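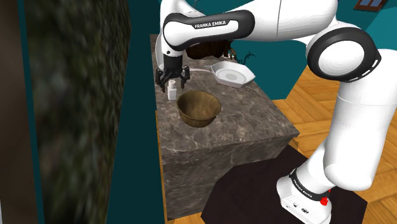 Simulated kitchen island, arm over the small white bottle.

Workshop notebook - Luller Maritime Heritage Association
Entry of August 30, 2025
Kept by Marianna Kubiak

Work continued on the records of the Karpenko chapter. The membership ledger has now been read through to its last page, and 1189 entries have been copied into the register. Pages 38 and 39 are stuck together along the inner margin and were left alone. Oliwia Wasilewska will examine them before any attempt is made to part them.

The founding date remains unsettled. The printed program gives April as the month of the first meeting, while the minute book opens with a meeting described as the second and carries no date at all. Until a further source is found, the register will read "founded in April (program only)."

Wojciech Krawczyk compared the list of chapter presidents with the signatures in the minute book. Two names on the list do not sign anywhere. They have been kept, with a query mark in pencil. Colleagues are asked not to erase it.

The ship's bell plaque was cleaned with a soft brush only. The lettering on the lower line is worn, and the name of the vessel may be read as Rarnari or Rarnori. Elżbieta Krawczyk prefers the first reading, which matches the spelling in the dinner correspondence - I have entered it that way.

Correspondence boxes: the first is complete. The second holds letters concerning the sea cadet scholarship, out of order, with several envelopes separated from their contents. Jussara Araújo has begun sorting by postmark. Please return any loose envelope to the tray and not to the box.

Still to do: new folders for the dinner programs; a reply to the Detau chapter about the loan of its banner; shelf labels for the north cabinet.

Print this page | E-mail this page

Contact the Association | © 2025 Luller Maritime Heritage Association | Back to top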